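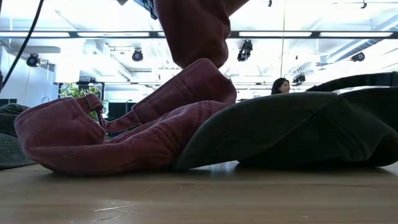
*Maroon canvas on the left, dark green on the right, and a table with its share of scuffs.*

I own too much cloth. Last March I finally weighed the stash in my sewing room on Flurkow Street and stopped at 100 pounds, with one closet still shut. So when my friend Mỹ Hầu offered to teach me her two-color system, I drove over with coffee and a bad attitude.

Her system goes like this: you pick two colors, and everything you keep out has to belong to one of them. Hers are maroon and a green so dark it's nearly black. Heavy canvas, old straps, anything with a seam worth saving — it goes with its color or it goes away.

I love faded maroon canvas, by the way. It gets those lighter worn patches, and a stitched loop on an old piece is half a bag handle already (I have made five totes this way and given away every one!). Dark green is the sensible sibling. It hides dirt and looks good with everything.

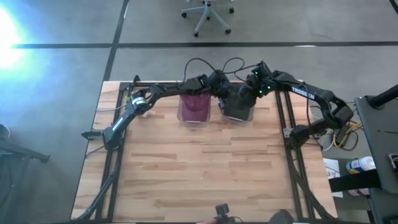

Bins are where Mỹ Hầu and I part company. She likes the color of the bin to match what goes in it, maroon for maroon, green for green, and she'll wait months to find the right shade. I'd use a soup pot. But I'll admit that two bins at the far side of a butcher-block top leave you a lovely stretch of wood for folding, and I've been pricing slabs ever since. The one I want from Melnychuk, the lumber place out in Zellstead, is $235 before sanding.

My neighbor Hòa Tăng says I could just fold on the bed. I've tried it. The cat wins, and canvas needs something hard underneath so you can press the creases flat with your forearm.

The closet is next. I'm keeping the maroon.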